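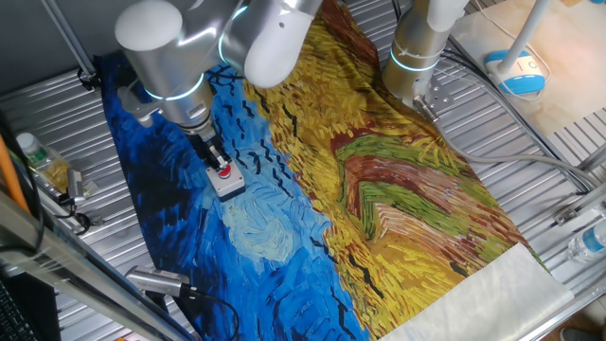

Figure 4. Two-arm cell with a printed cloth on the slatted table.

Section 4: Setting up the cloth-handling routine

Read this before you promise anyone a folded tablecloth. The Lirkero routine moves cloth from one known position to another. Whether that counts as doing the laundry is up to you – we would not call it that yet.

1. Clear a space on the table larger than the cloth.
2. Spread the cloth by hand. The routine has no step for untangling a heap.
3. Smooth the middle first, then work out to the edges.
4. Open the Zolbridge panel and choose Cloth, then Single Layer.
5. Set the speed to 4. Higher settings are offered, but we don't recommend them for fabric. 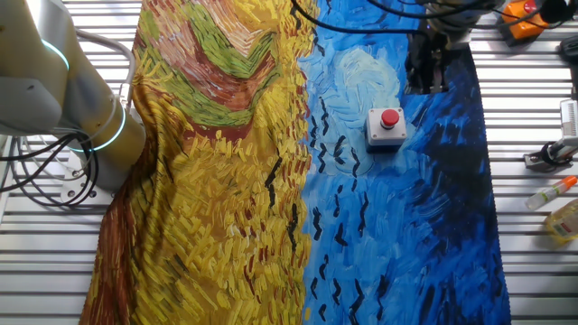 6. Run one pass with the grippers open and watch the height over the whole cloth.
7. If either gripper drags, stop and repeat step 4. Do not correct the cloth while the arms are moving.

CAUTION: Keep hands and sleeves off the table until both arms have stopped. Keep the stop button within reach of the person watching, and do have a person watching.

Note: The routine is rated for 500 passes between gripper inspections. That rating was set with plain cotton squares. Expect less from anything slippery, stretchy or fringed. 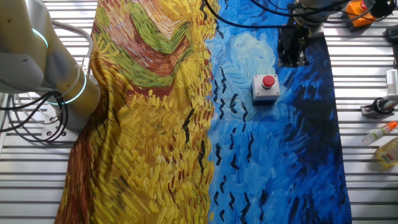

Busy prints are hard on the fold finder. It looks for edges, and a pattern full of edges gives it plenty of wrong ones. A cloth like the one with black crows scattered over blue and yellow brushstrokes is a fair trial, more so with a raised fold running through the yellow part. If error 305 (edge not found) comes up, flatten the cloth and start again at step 4. If it comes up a second time, switch to a plain cloth before you blame the calibration.

8. Save the settings under a new name. Default gets overwritten at every update.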